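Home | Tickets | Knowledge base | Contact
Last updated: Jun 20, 2019

Zorkomel home unit - shoe tidying fails at rack

Reported by Liette Kowalchuk. The Idov arm picks shoes up off the floor well enough, but placing them on a rod rack is poor. Out of 50 tries it left a pair properly seated on 20. On the rest it let go too early or stopped with a "no surface" error.

Reply from Maarten Hendriks: The planner expects a solid shelf. With thin chrome rods it sees the gaps and takes the floor as the nearest surface. Strong daylight makes it worse - please rerun with the blinds down. 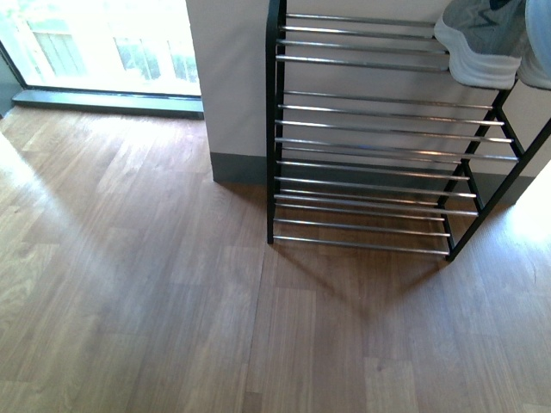 Blinds down (not in this shot), same error, only less often. Switched depth smoothing to high and set the release height by hand. Better on the top tier, no change on the bottom one, where the wrist hits the rods above.

Maarten: Reach on the lower tiers is a known limit. For now I'd tell customers it can fetch shoes but can't put them away. Leaving this open until the March build is merged.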